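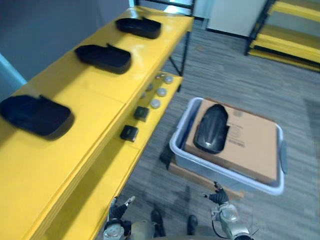 Yellow two-tier shelf -- how do I keep the glossy paint from getting scuffed?

Posted by Nusrat Howlader, 2/13/21

Hi all. Got a long low shelving unit for our sorting room at Famholm, yellow, shiny painted, black metal legs, stands on carpet. Top tier is wide, we keep black trays on it. Lower one sticks out to the side and gets all the small stuff, grey pucks, little black boxes etc.

Two problems. One, the trays get slid back and forth all day and the paint is starting to get dull lines. Two, small parts roll off the lower tier and end up in the carpet. Lost 6 last month, found one with my foot.

Don't want to repaint. Budget is 60 dollars, maybe a bit more if I beg. Any ideas?? Can't drill into it either, it's going back to the Plavside office in July.

Roxana Cuadros

We had the same kind of thing, also glossy, also yellow for some reason. What worked for us:

Felt dots under the trays. The thin ones, thick ones make the tray rock. Wipe the bottom of the tray with rubbing alcohol first or they come off in a week, ask me how I know. Four per tray, near the corners, or if yours are rounded just spread them out evenly.

For the dull lines, try car polish on a soft cloth. Test a spot underneath first!! Some paints go cloudy. Mine came up pretty good but not like new, you can still see the worst one if you crouch.

Parts rolling off -- cut a strip of rubber shelf liner for the lower tier, the grippy kind with the little holes. No glue, it just lays there. Ours is 17 inches wide and I trimmed it with kitchen scissors, bit wobbly but who cares. Small round things stay put on it, more or less. If the parts are really tiny get the solid kind, no holes, they get stuck in teh holes.

Also check the unit's level. Carpet squishes over time and ours was leaning toward the low side. Folded cardboard under two of the legs, done.

Arnar Ladefoged

just put the small parts in a tub

Ona Lapiņa

Agree with Arnar on the tub for the really small bits, but if people are picking from the shelf all day they won't bend down for it, at least mine don't. Shallow lids work. I use old food container lids upside down, one per type of part, label on the front edge.

Would skip the polish tho. Made our shelf so slick the trays went flying, had to wash it all off again with dish soap. Felt dots yes, liner yes. You'll be way under 60 and it all peels off before you hand it back.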